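Mai 2019

Levé à six heures, pluie sur Zaldale jusqu'à midi. J'ai relu le chapitre sur la fermeture de la ligne et j'en ai coupé un tiers. Trop de dates, pas assez de gens. Ishbel Dow m'avait prévenu dès février, j'aurais dû l'écouter plus tôt.

Le matin, archives municipales. Le registre des voyageurs donne 3,368 billets vendus pour la dernière année complète, ce qui est peu, même pour une vallée de cette taille. L'employée m'a laissé photographier les pages. Il manque le mois de février, arraché ou perdu. J'ai noté les tarifs, les horaires du samedi et le nom du chef de gare, illisible à moitié.

Déjeuner avec Callum Kerr au café de la place. Il a pris le bus de Fastville pour venir, une heure vingt pour un trajet que le train faisait en trente-cinq minutes. Son père travaillait au dépôt. Il se souvient surtout du bruit du premier train, et du silence la semaine d'après. Il m'a prêté une enveloppe de lettres que je dois rendre avant l'été. La soupe était trop salée.

L'après-midi, téléphoné à Morven Ritchie pour la carte. Elle demande 200 euros pour le tracé complet avec les ponts, 80 si je me contente des gares. J'ai dit oui pour les ponts. Sans eux on ne comprend pas pourquoi la ligne coûtait si cher à entretenir.

Acheté du pain, des timbres, une ampoule pour le couloir. Mal au genou dans l'escalier.

Ce soir, 2,000 signes écrits sur le viaduc, à reprendre demain. Je bute toujours sur la description de la boucle au-dessus du village. Jessie Baird trouve qu'on s'y perd. Je la referai plus court, en partant de la gare du bas.

Un petit train blanc sur un rond de voie gris, un bout de ruban adhésif argenté sur un raccord.

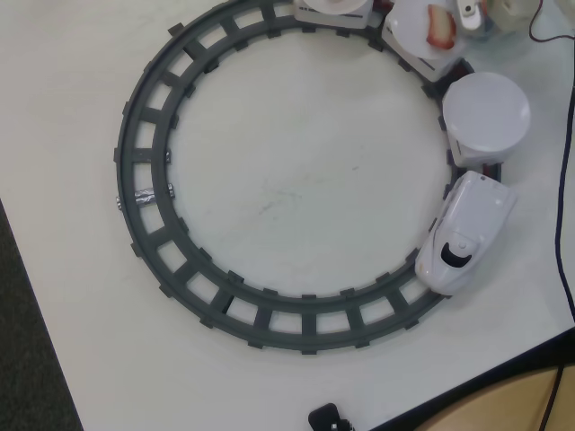 À faire demain

Rappeler Sheena Imrie avant dix heures pour l'entretien.
Recopier les tarifs au propre.
Lire les lettres de Callum dans l'ordre.
Passer prendre les chaussures chez le cordonnier.

4 commentaires
11 partages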